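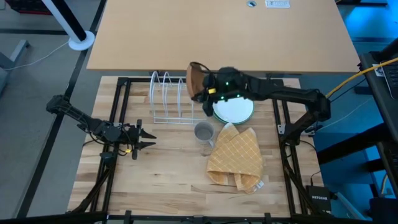 Fleur Pettigrove

There are two kinds of household, and you can tell which one you're in by looking beside the sink. In the first kind there is a dish rack the size of a ute tray, loaded until it resembles a car accident, and everything in it has been "drying" since Tuesday. In the second kind there is a tea towel, and a person holding it who would like to be thanked.

I grew up in the second kind and have spent my adult life in the first. I would now like to argue for something in between: the very small rack. The white wire sort, three loops and that's your lot. A plate goes in it, possibly a second plate. After that the rack is full and you have to make a decision, as an adult, with your hands.

My conversion took place in October, when the old rack gave out. It was a Prydderch, two storeys, with a cutlery annexe, and it had rusted at the feet and left four orange freckles on the bench that will outlive me. I went looking for another and found that the market has lost its mind. The Trident comes with an extendable wing. The Zusia has a swivelling spout that directs the run-off into the sink, or in the case of my sister-in-law's, down the front of the cupboard. The one I was steered towards in the shop cost $485. For that money I would expect it to go out and get the milk.

I came home with a little wire thing for the price of a sandwich and put it on the bench, where it looked like something that had fallen off a toaster.

The first week was bad. I had been using the big rack as a cupboard, you see, with the actual cupboard kept on as a sort of museum. We ate from the rack and washed up into the rack, and the same bowls went round and round like luggage. The good plates with the green rims, which I had forgotten we owned, came down for the first time in years, purely because there was room to put one on the bench and look at it. They're lovely plates. They were a wedding present and had been serving a long sentence behind the fondue set.

Then there is the tea towel question. A small rack makes you take up the towel again, and I regret to report that most of ours were decorative. A souvenir tea towel from Fleretora will move water from one side of a glass to the other, but it will not take any of it away. What you want is a plain checked cloth that has been washed 400 times and has given up on its appearance. It should live in a heap within reach. I know there are people who fold theirs in thirds over the oven rail, and I have been to their houses, and I was frightened to dry anything.

I'll grant the other side its best point, which is hygiene. Air drying is cleaner, they tell me, usually while standing in front of a rack with a puddle under it you could raise tadpoles in. Fine. Air dry your plate. Stand it in its loop and leave it alone for the evening. My quarrel is with the colander on top of the plate, and the saucepan wearing the colander, and the whisk that somebody has posted through the handle of the saucepan so that the removal of any one item brings down the government.

The small rack has not solved mugs. Nothing solves mugs. There is always one glass mug standing about with a cloudy half-inch in the bottom, too full to be finished and too empty to be claimed. You can ask whose it is. You will hear a good deal about whose it isn't. I have tried leaving it where it stands, as a protest, and on the third day I drank my own tea out of something else and washed the wretched thing by itself at eleven at night.

Wooden bowls are the other sticking point, as they can't be soaked and they sulk in a rack, so they get held up and wiped and put straight away, every time, by me. I've come to quite enjoy it. It takes a minute and the kitchen is quiet.

My family has asked whether we might get the big rack back for Christmas. There will be fourteen for lunch. I have said we will see, and bought 3 more tea towels.

Posted December 14, 2018

Search this site Enter keyword Go

Comments (3)

wattle_and_dawdle
We have the Zusia. Can confirm the cupboard. The spout has to point slightly uphill, don't ask me why.

Bench Warmer
All very well if you haven't got teenagers. Mine would just fill the small rack and start a second pile on the floor. Where do the baking trays go? You've skipped right over baking trays.

gumnut62
Linen, not cotton, and never any fabric softener or they stop drying altogether. My mother's are still going. Also please use the good plates, we found Mum's in the box.

Contact us | Copyright 2018 | Back to top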